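Vuton plate handling project
Progress report to Zimwood, third period
Prepared by the Julambridge automation group

Summary

Work this period went into the simulated version of the plate handling cell and into the first policy trained only on simulated data. The simulator is now stable enough to generate demonstrations overnight without someone watching it. The policy picks plates well and places them less well. We are on schedule for the simulation milestone and three weeks behind on the transfer milestone, for reasons given below.

Data generation

We produced 2,896 demonstrations of the pick and place task. Each one starts from a randomized layout of the board, with the plate holders moved and turned within set limits. Lighting is also randomized, as the policy from the last period had learned to rely on where the shadows fell. Every demonstration is rendered from a view at the gripper and a view from across the room, and both are saved with the joint positions.

Failed attempts are kept in a separate set. We have not trained on them yet.

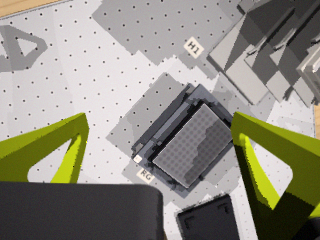
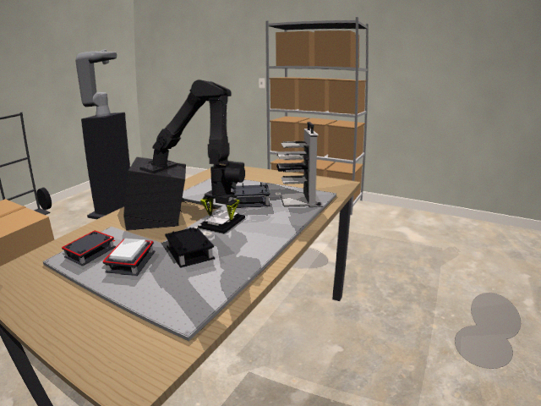
Simulated cell, gripper view first and room view second.

Training used both views. We also trained a version on the gripper view alone to see whether the room camera is worth its cost. On layouts close to the training set the two versions score the same. When the holder is turned well away from square, the version with both views does better, mostly in the approach. We would like to keep the second camera in the budget for now.

Results

The policy was tested on 14 layouts it had not seen. It completed the full task on 11 of them. In the other 3 the plate was picked up correctly but came down on the rim of the holder and stayed tilted. The Becerra baseline, which uses fixed waypoints and a pose estimate, had trouble with the same layouts, so we think the clearance in the holder model is part of the problem. We are measuring the real holders and will correct the model if it is too tight.

Contact settings took more time than planned. With the old values the plate slid in the fingers during fast moves. The new values fix this but slow each run down. That accounts for most of the delay on transfer.

Next period

Correct the holder model and rerun the test layouts.
Add the failed attempts to training and compare.
Begin trials on the real arm, at reduced speed, in March.

Spending is in line with the plan except for compute, which ran over in the weeks when the contact settings were being tuned. We ask that the unused travel money be moved to cover it. A revised budget sheet is attached to the cover email.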